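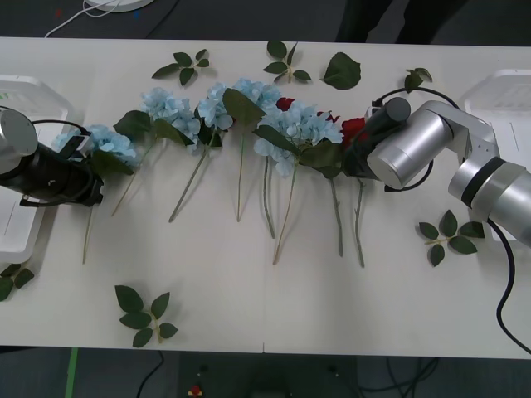
Artificial flowers on a white table, blue hydrangea on the left

3/1/22

I have given up on fresh flowers for the hall. The radiator is right under the shelf and nothing lasts more than 4 days there, so I was buying two bunches a week and throwing most of them out.

Hanna Stelmakh put me on to silk ones. I had always thought of them as dusty things in dentists' waiting rooms, but hers look decent and she has had them since June. I spent 30 pounds on a mixed lot and a heavy jug from Gallardo, the shop by the station – the jug cost more than the stems did.

A few things I have learned so far. Bend the stalks before you put them in, as they come dead straight and look it. Cut them to different lengths with pliers, not kitchen scissors (mine are ruined). Dust them with a hairdryer on the cool setting.

Meron came round and asked where I'd found hydrangeas in winter, so I was pleased with that. The cat has pulled one out twice and chewed the leaves, so the jug has moved to the top of the bookcase for now.

Next job is the shelf itself, which needs sanding and a coat of paint.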